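Monday, March 30, 2020

The plates, finally

I have wanted to write about dishes for a long time, and my friends laughed at me each time I mentioned it. But now everybody is at home and everybody is washing dishes, so I think it is my moment.

When I moved here I had only four white plates, from a second-hand shop, and all of them were chipped. My neighbour Hina Tanoli gave me two more in May, when she changed her kitchen. After this I became a little bit serious. I started to look at colours. In my mother's house the colour of the plate told you whose it was, and I still like this system very much, even when I eat alone.

The rack was a longer story. My first one was chrome and it rusted at the feet in one winter. Then I had a wooden one, beautiful, but it went grey and smelled like a wet towel. So I am now a believer in plain black wire with a tray under it. The tray must come out easily, otherwise you will never wash it. I wash mine on Sundays with vinegar. 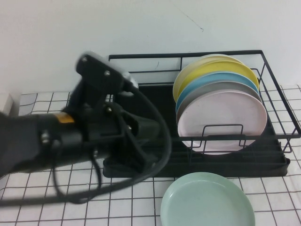
Stikia Home & Kitchen Club

Cream at the back, then yellow, then light blue, then grey. I like this order, with the yellow and the blue beside each other. The plates in the rack lean a little backward, and I find it a calm thing to look at while the kettle boils.

Fahad Sethi from our club says that plates should be dried by towel and put away at once. I don't agree — a rack is also a kind of shelf, and a colourful plate is wasted inside a cupboard. We argued about it for a whole evening and he did not change his opinion, and I did not change mine.

Next time I will write about cups, which are more difficult because of the handles. If you have a good way to store them, please leave me a comment.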